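Bollstead Robotics Club: Frequently Asked Questions

Who is the club for?

Anyone in Years 9 to 12 at Bollstead, plus past students who want to come back and muck in. You don't need to have built anything before. Half of last year's members had never held a soldering iron when they joined, and two of them ended up captaining the arm team!

What are you working on this year?

Two things. The first is Grevari, our tabletop arm, which is on its third shoulder joint and finally lifts a full mug without groaning. The second is the hand-held gripper project, where we collect demonstrations by doing everyday jobs ourselves with a gripper in hand, then use the recordings to train a model that will one day drive Grevari. Our goal is 1000 good demonstrations by the end of September. We're up to 703, and the tally on the workshop door gets a cheer every time it changes.

When and where do you meet?

In the Merrick building, ground floor, from 3:30 pm until 5:30 pm, twice a week in term time. Days shift with the sport timetable, so check the noticeboard outside the workshop. Come in through the side door after 4 pm, as the front one locks itself.

Do I have to know how to code?

No. The mechanical group mostly uses CAD and hand tools, and the collection group needs patience more than Python. If you'd like to learn to code, Tamsin McPhee runs a beginners' table for the first half hour of each session, and she's brilliant at it. Bring a laptop if you have one. We have a few to lend.

What does it cost?

The fee is $34 a term, which covers filament, screws, batteries and biscuits. If that's a stretch for your family, have a quiet word with Mr Doolan and it'll be sorted.

Can I use the 3D printers for my own stuff?

Yes, once you've done the printer induction and there's no club job in the queue. Please keep it under two hours a print, and write your name on the bed tag. Unlabelled parts go in the blue tub and get turned into test pieces.

Why do you collect outside the workshop?

Our first model was trained entirely on the workshop bench, and it was hopeless anywhere else. It had more or less learnt our bench by heart! So now we go to dining rooms, libraries, kitchens at home (with permission) and anywhere with a table and a bit of clutter on it. Different windows, different lamps, different tabletops - all of that helps.

What makes a good demonstration?

Move slowly and smoothly, and start with the fingers open. Get the object between the pads before you close, and don't swing the gripper about between tasks.

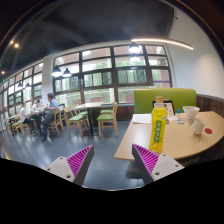

Try to vary your approach as well. Come at a bottle from the left a few times, then from the right, then stand on the other side of the table. Hemi Mudgway holds the club record for one sitting, with 61 usable takes, and he'll happily show you his wrist technique for as long as you'll listen.

Who looks at the recordings?

Only club members and our mentor, Coralie Faulkner. Everyone checks their own takes first and bins the bad ones. We ask before collecting in any shared space, and we don't post raw footage online.

Do you compete?

We do! The arm team enters the Plernell Challenge each year. Last time we came fifth and lost a gearbox in the semi-final, and it was still the best weekend of the year. The table-clearing event is new, and we're very keen to have a crack at it.

Can parents help?

Yes please, especially with driving and with anything involving a lathe. You'll need a current working with children check, and the school office can give you the form.

How do I join?

Turn up, wear closed shoes, and ask for Digby Mahuika, who is student captain this year. Your first two sessions are free. Forms are in the tray beside the workshop sink.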